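Clurkusik Forum > Automation > Standards and Good Practice
Thread: Reset rules for tableware sorting cells

hallance_ops
We are rewriting the cell rules before November. Draft: plain matte cloth on the table, cables clear of the wheeled bases, no hands past the table edge while the arm has power.

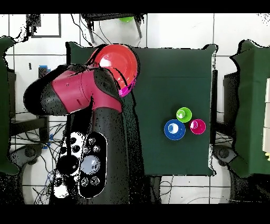
Logging is separate. Every run gets an entry, aborted ones included. We have 1,320 entries so far and 1,053 carry a reset note. The rest can't be audited.

torque_limit
Agree on logging. "Clear of the bases" is too vague to check. Give a distance or mark the floor. 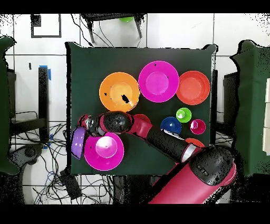

Leen Bitar disagrees on the distance. Her view is that a fixed number gets copied into cells where it doesn't fit, and that the risk assessment should set it per cell.

torque_limit
Then the rule has to name the assessment. Woltside left that out and had to reissue the sheet. Second point – nested pieces. Grasping the inner rim needs its own force limit.

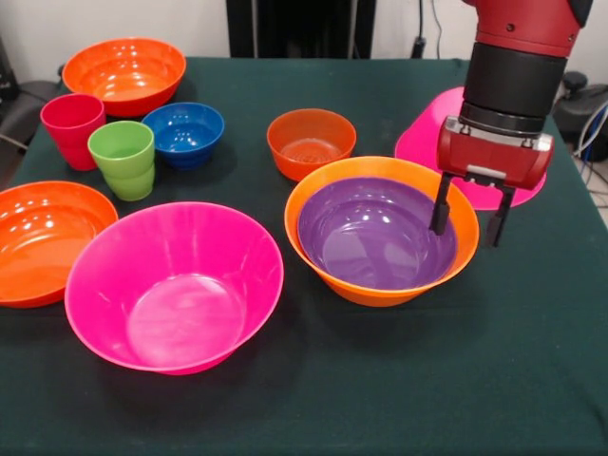 I would set it low and allow 3 retries before the operator steps in. Stop the arm first, then reach in.

hallance_ops
Retries accepted. Still not sold on a separate force limit. One limit is easier to verify.

evangelista_q
This was argued in the newsletter already, copied below.
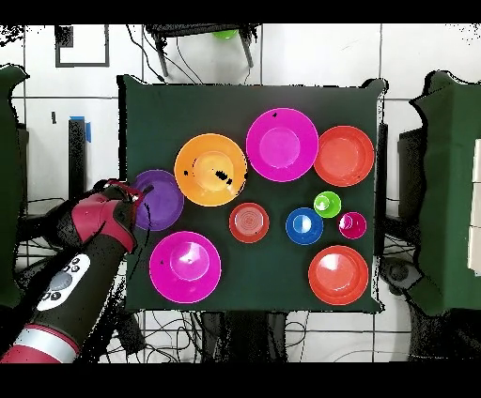

Cell Practice Notes, Issue 10

A single force limit is acceptable where it is set for the weakest piece in the cell. Record the value on the cell sheet and recheck after any change of gripper fingers.

torque_limit
Fine with that wording.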